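Count the folds that had to be done twice

Most papers on cloth folding give one number, the success rate. A run starts with the garment down, ends with the garment folded or not folded, and the score is a percentage. I have come to think this number hides most of what we want to know, and that the field should report regrasps per fold beside it.

The Narkoston group did this in their last report, and I wish more people had read past the first table. They ran 671 trials on household clothing with a two-arm setup, on ordinary furniture. The success rate was good. Further back they list how often a gripper closed on fabric, let go and went back for another try. On towels this was rare. On sports jerseys, the mesh kind with ribbed trim, a finished fold took 9 regrasps at the median. Both kinds of run count as a success in the first table.

Jerseys are hard for dull reasons. Mesh slides over itself. A collar or a ribbed band is stiffer than the body, so a pull that flattens one part wrinkles another. A corner that has been turned over makes a thick lump, and the fingers have to decide how many layers to take.

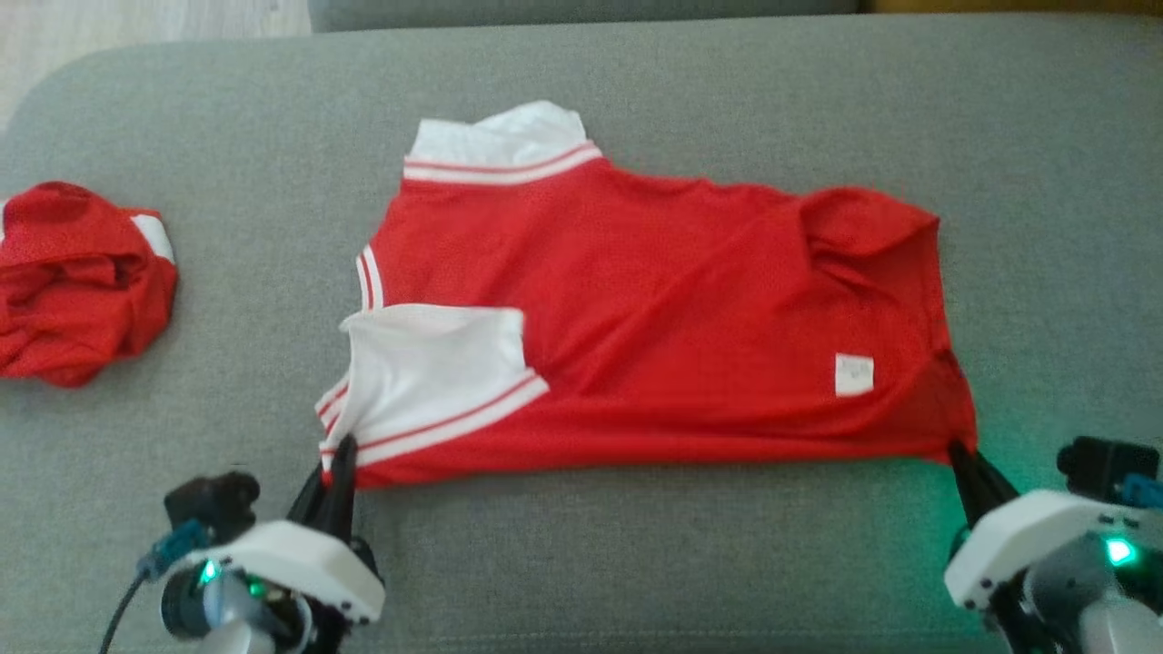 A reader of an earlier draft, signing as Ji, objected that regrasps are cheap. If the shirt gets folded, who cares whether the arm tried once or a dozen times? People fumble with laundry too, Ji wrote, and we don't mark them down for it. A policy that can notice a bad grip and recover is better than one that can't, and a penalty for regrasps would punish exactly the behavior we spent years trying to get.

I agree with half of that. Recovery is worth having, and I am not asking for a penalty. I am asking for the count to be printed. Two systems with the same success rate and very different counts are different systems — one has learned where to hold a jersey and the other has learned to keep trying. The second will look fine until the time limit is shortened. Narkoston allowed 600 seconds per trial. I would like to see the same table at half that.

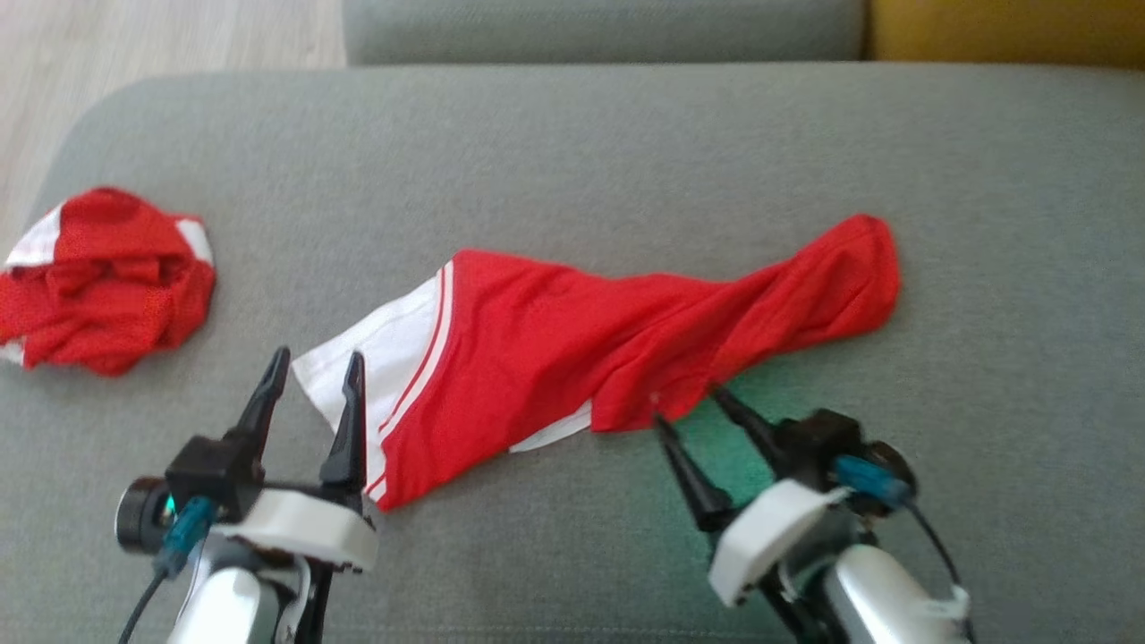
The time limit also makes results hard to compare. The Bemari benchmark stops a trial much sooner, and its garments are placed flat at the start, so a low count there says little about a shirt that begins in a twist. Any report of regrasps should give the limit and the starting state next to it. Neither takes more than a line.

There is a fair complaint about definitions. Does it count if the fingers close on nothing? What if one arm holds while the other slides along a hem? My own rule is simple: every time a gripper opens and closes again within the same fold, it counts, whatever the cause. Someone at Melarstead will have a better rule, and that's fine as long as it is written down. The logs already hold the gripper state at every step, so pulling the number out took me 18 lines of code, and most of those were for reading the files.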